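Mostonine publishes first results of its gripper comparison on household textiles

8/16/22

Mostonine, the independent test workshop for handling equipment, today publishes the first part of its comparison of hand-held grippers for work with clothes and bed linen. The comparison was ordered by Pavlow, a maker of automation for laundries and care homes, which wants to choose one finger design before the end of the year.

Most grippers on the market are tested with boxes, bottles and metal parts. Textiles are a different matter. A knitted garment changes its shape each time it is touched, and a pad that holds a shirt very well can slide off a thick cuff or pull a thread out of it. For this reason Mostonine has moved this part of the programme out of the workshop and into furnished bedrooms, where the garments are handled on the bed.

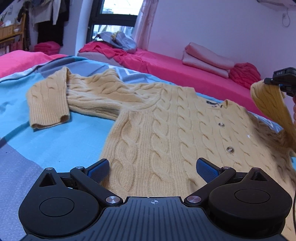
A yellow cable-knit cardigan on the bed, with one sleeve held up by a second gripper.

In the first round, operators worked with 11 garments and five sets of finger pads. Each garment had to be picked up, spread out and folded, first with one gripper and then with a pair. In total the round gave 3000 recorded grasps. Every grasp was marked afterwards by a person who did not know which pads had been used.

The softer pads gave the better result on heavy knitwear, above all at cuffs and hems. On thin cotton the difference was small, and the harder pads were quicker to let go of the cloth. Mostonine also notes that the textured pads collected wool fibres and had to be cleaned more often than expected - a point which is easy to forget when one looks only at the holding force.

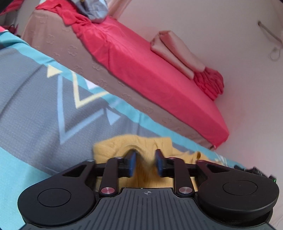

The position of the camera was compared as well. When it sits behind the jaws it sees both fingers during the whole movement, but a bunched garment can hide the place where the pads meet. A higher position helps with this, yet it makes the tool less comfortable to carry for a long session. Mostonine will therefore test two further camera mounts from the supplier Snorradóttir in the second round.

The second round will also include the Lovis controller, which lets the operator limit the closing force before each grasp. It will use 52 garments, among them lace, fleece and wet towels. The results are planned for December.

The full table of the first round can be requested from the Mostonine press office free of charge.

14 shares | 2 comments

Recent items
Pavlow opens new test laundry
Mostonine extends its workshop hours for small suppliers
Snorradóttir camera mounts: notes on cable length
How we clean finger pads between sessions

This website uses cookies to improve your visit. By continuing you accept our cookie policy.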